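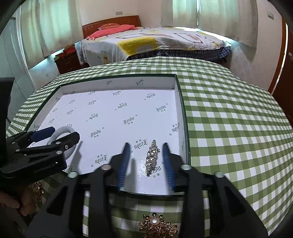 Section 3: Loading Your Stetby Keepsake Box

Now for the fun part! Your box is unwrapped, you've picked a spot for it, and everything you like to wear is about to get a home where you can find it at seven in the morning.

Before you start

Spread a tablecloth or towel under the box. Small pieces roll, and a cloth catches them before they reach the floor. Gingham works beautifully, by the way, since a dropped earring back shows up against the checks much better than you'd think.

Wipe the inside with a dry, soft cloth. The glossy floor shows every fingerprint, so do this first, while the box is empty.

Placing your pieces

1. Open the box and lay it flat, with all of the rim resting on the table.

2. Start with your hair clips. Close each clip before you set it down. Rhinestone clips go in with the stones facing up, metal side against the floor of the box.

3. Leave a finger's width on both sides of every clip. You want to be able to pick it up by its edges without touching the stones.

4. Add rings and bangles next. Chunky round ones can lie flat or lean against the side, whichever you prefer (we lean ours!).

5. Fasten necklaces before they go in, then coil them loosely in a corner of their own.

6. Step back and look. If two pieces are touching, slide one over. If you've run out of room, save the rest for a second box and resist the urge to stack.

CAUTION: Lift clips by the base and never by a single stone. Glued stones can loosen if you pull on them.

CAUTION: Do not slide pieces across the floor of the box. Lift, move, set down. Sliding leaves fine scratches that won't polish out.

NOTE: Hairspray dulls sparkle faster than anything else. A quick pass with a dry cotton swab along the stones before you put a clip away keeps it bright for years.

NOTE: Mixing light and sparkly things in one box is fine, and it looks gorgeous. Keep heavy metal pieces separate if you can.

Swapping pieces with the season

Many of us have a December set and an everyday set. Empty the box completely before you change over, wipe it again, and repeat steps 2 to 6. Kausar Sethi, who wrote the first edition of this guide, keeps her party clips in tissue the rest of the year and swears by it. Acid-free tissue is best, but plain white will do.

If a stone comes loose

Put the stone and the clip in a small envelope together right away. Section 5 covers gluing, drying time and which adhesives to avoid.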